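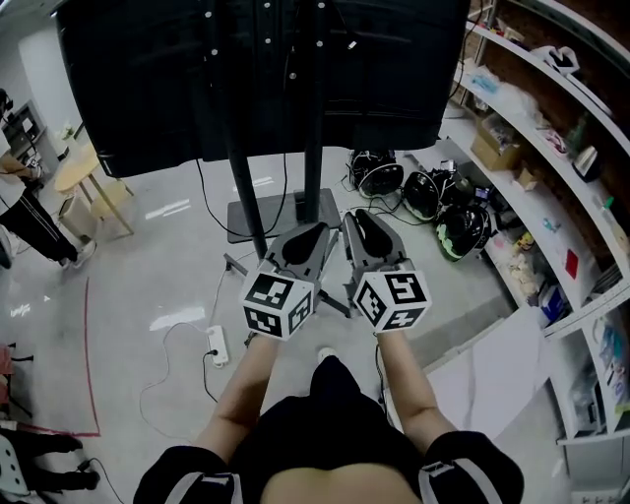 Figure 8. Monitor on floor stand, rear view.

Reading time: 3 min

Section 11. Positioning the Cadwood floor stand

This section applies once the screen has been fixed to the stand as set out in Section 8. Two persons are required for steps 1 to 3.

1. Choose a level floor. Thick carpet should be avoided — the base may settle unevenly over time.

2. Lift the stand by its base and poles. Do not lift or pull it by the screen.

3. Leave a gap of 300 mm between the back of the screen and any wall.

4. Check that all rear screws are firm. Tighten by hand only; power tools can damage the threads.

5. Let the cables hang freely before plugging them in. A cable under strain must be replaced with a longer one.

6. Connect the mains lead last and switch on at the wall.

CAUTION: Do not tilt the stand while the screen is connected to the mains. Keep cables clear of walkways.

Note: In public buildings, the stand should be inspected each April and after every change of room. Enter the result on the record card supplied with the Groltovent fixing kit.

Note: Screens used for long periods should be checked for loose fixings after 3,000 hours of use.

Requests for spare parts should be sent in writing to Remedios Nieto, Technical Documents, Trokine. Please quote the number printed on the record card.

Text approved: March 2, 2020

Shares 11 | Comments 8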